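Search this site
Search
Go

Keep the Wooden Things That Come With Pegs

31/03/2019
By the Istside home column

Every February I clear out one cupboard, and every February I end up holding some small wooden object that has lost its purpose. This year I filled 12 bags. Most of it was plastic, and most of it deserved to go. The wooden things went back on the shelf, and I want to argue that this was the right decision.

The usual advice says to get rid of anything you haven't touched in a year. I think that is a poor rule for simple wooden pieces. A plastic toy with a cracked battery door is finished. A board with a hole in it still needs only a stick that fits. If the stick is lost, a hardware store sells dowel, and a saw and a bit of sandpaper will do the rest.

I paid $31 for a peg game at the Geagea market years ago. It sat unused for most of that time. Then my nephew found it and played with it for a whole wet afternoon without asking what it was supposed to be. By the one-year rule it should have been gone long before he was old enough to pick it up.

There is also the matter of how these things are made. I like a board with a raised border, where the rim is a warmer color than the face. Somebody had to decide on that. It makes a shallow tray, and loose parts are less likely to roll onto the floor. A slot shaped like a keyhole is useful too – that shape can go over a screw head, and a thing on the wall takes up no room in a cupboard. 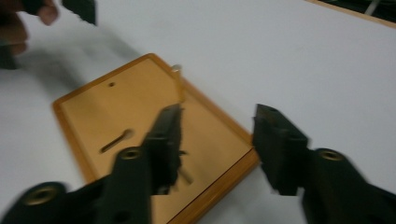 What about the space?

People will say that storage costs money, and they are right. A unit at Voratlow, on the edge of town, is $640 a year. I would not pay that to store boards and pegs. But they don't need a unit. They are flat. Mine fit in one Pliline box under the bed, with the pegs in a jar so they stay together.

Giving things away is fine as well, as long as the parts go along. I have bought secondhand games with half the pieces missing and no note to say so. Tape the bag of pegs to the back of the board and write on it what is inside. It takes a minute.

My own rule is now simple. If I can fix it with a saw and sandpaper, it stays. If it needs a part only the factory made, it goes in the bag. I still have two cupboards to do.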